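How to Budget for a Two-Arm Bench

People write to us at Katene wanting a price for "a robot," and I always ask them to start with the table. Measure it, check that the front edge will take clamps, and only then look at arms. 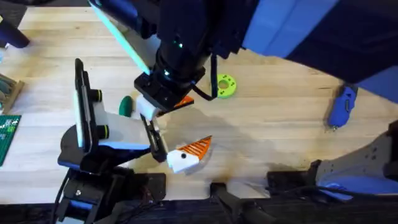

Coralie Hollis
Bench Planning Lead, Katene

Step 1. Price the arms as a pair
If you want two arms, get both on one quote. Ask what comes in the box - mounts, cables, power supplies - and write down whatever doesn't. My own first list left out the clamps entirely, and I had to go back to Corey Sheehan for more money, cap in hand.

Step 2. Set aside money for fingers
Fingers are a small line, but they do come up again and again. The white ones with ridged orange tips are what I'd plan on for handling odd shapes like foam rings and toys. I put down $400 a year for fingers and cables together, and I'd order three spare sets with the arms so you only pay shipping once.

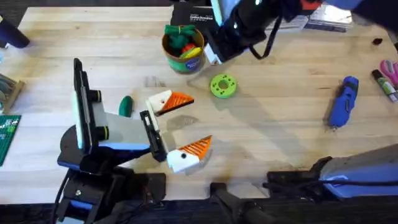

Step 3. Leave time for delivery
Allow roughly two months from order to first use. If your budget closes in October, please get your quotes in over the summer!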